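I caught Valquíria Medeiros on a Wednesday, after she'd spent the whole morning squeezing things. She tests hand-held grippers for Tundico, and lately she's been comparing finger pads — the soft blue ones against a harder set from Stitell.

"Everybody asks me about grip force," she told me over coffee, "and I keep telling them to go pick up a candy bag!" Force is easy, she says. Thin plastic is where the pads start to differ, and cloth is worse.

She works in ordinary living rooms when she can get them, and she likes having two grippers going so she can swap hands and compare (I tried it, and my left hand was hopeless).

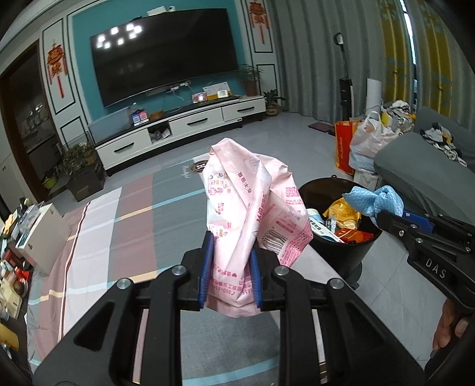
Pink packaging in one gripper, light blue cloth in the other.

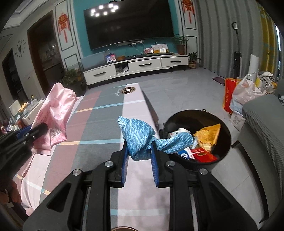 So which pads does she like? "For cloth, the blue ones, no question. The ridges give you something to bite with. For a hard box I'd take Stitell's any day." She scored 19 household items with each set and had to redo four of them, because she'd let the pads get dusty and didn't notice until lunch.

Her colleague Mohsin Farooqui is more worried about the linkage. "If there's play in the joints, your pads don't matter much," he said. He's been tightening screws between rounds and writing down every turn, and Valquíria teases him for it.

I asked what's next. "Wrist angle," she said. "I've got six setups to get through in February, and my forearm already hurts."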